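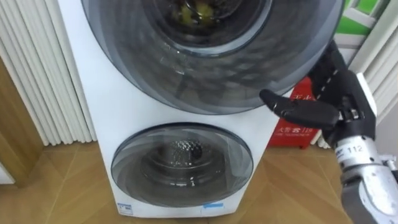
4. Submitting a written comment to the Pindotham energy consultation

Comments on the draft hydrogen plan are filed through the Namia portal. You need a registered account before you start.

1. Sign in and open Consultations.
2. Select Hydrogen Plan, then Add Submission.
3. Choose the section of the paper you are answering. Each section takes a separate entry.
4. Type or paste your comment.

Note: The session closes after 30 minutes without activity. Save a draft before you step away.
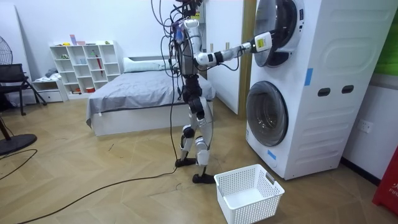

5. Attaching files

1. Click Attach and pick your file. PDF and plain text are accepted.
2. Enter a short title.
3. Click Submit and write down the receipt number.

Caution: A submission cannot be edited once it has a receipt number. To withdraw it, write to Verna Baptiste at the consultation desk, room 722.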